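Notebook, September
Bench 2, sourdough shelf-life work, Plosberg flour

Started at 7:40. Rasa wants a yes or no on the Zoubi starter powder before the month is out. I have read the Zoubi leaflet twice now and I still can't find what "up to double the freshness" is double of. No control loaf mentioned, no storage temperature, no word on whether the bread was sliced. We'll do our own and see.

Plan is 16 loaves. Half get the Zoubi powder at the dose on the packet, half get our own starter, which Mesfin has kept going since spring. Same flour, same salt, same tins, same oven shelf if I can manage it. Mesfin thinks the oven runs hotter at the back left. I think so too, but neither of us has ever written it down, so for now it's a rumor. Rotating tins at the halfway point anyway.

Flour is Plosberg white, lot 1539. The last lot took less water and I don't trust the spec sheet on protein, it has said the same number on every lot we've bought. Held back some of the water and added it by feel, then wrote down what went in. Both doughs got the same amount in the end.
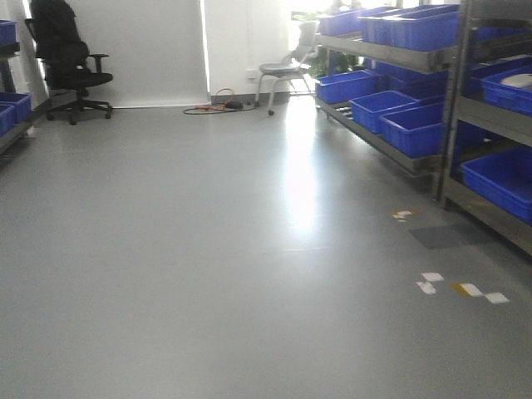
Rasmus came by during bulk proof and said the Zoubi dough was "obviously livelier." He had read the labels on the tubs first. I've now put tape over the labels and given each tub a letter, and Liis has the key in her desk. I should have done that at 7:40 and not after lunch. Anything written about the dough before the tape went on should be ignored, including my own note that the Zoubi one smelled sharper.

For the record, the rise marks on the tubs at 11:15 were level. I looked from the side, eye at the line, both times.

Bake was uneventful. One loaf stuck and lost part of its base, from the tin with the scratched corner. It stays in the set for the mold count but it's out for the firmness test. Please don't swap in a fresh one to make the numbers even, Jaanus, I know it's tempting.

Storage: all loaves cooled on the racks until evening, then bagged. Bags are the plain Daron ones. Rilby sent us their "breathable" bags to try as well and I have put those away, one change at a time.

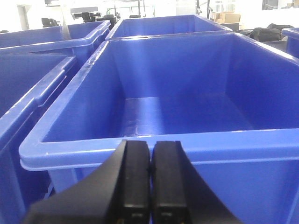 Blue plastic bin, empty.

Checks will be once in the morning and once before we go home. What counts as mold: a colored or fuzzy spot you can see at arm's length under the bench light. Flour dust doesn't count. If you aren't sure, write "not sure" and leave the bag shut. Last time we had three people opening bags to get a better look, and then we were surprised when everything went green together.

Firmness is the thumb press plus the weight-and-ruler rig. I don't believe in the thumb press but Rasa does, so we'll record it and compare. If the two disagree I'm going with the ruler.

What would change my mind on Zoubi: a gap of 2 days or more to first spot, across most of the loaves and not just the best one. Less than that and I'd put it down to the bags, the racks or which tin stood nearest the door. Their rep told Jaanus the effect "shows best in real bakery conditions," so I asked which conditions those were and haven't had a reply.

To do
- ask Liis to keep the key until the last loaf is done, no peeking
- oven thermometer in the back left corner, overnight log
- bin the scratched tin
- find out what the powder costs per loaf, the quote is per sack and leaves off delivery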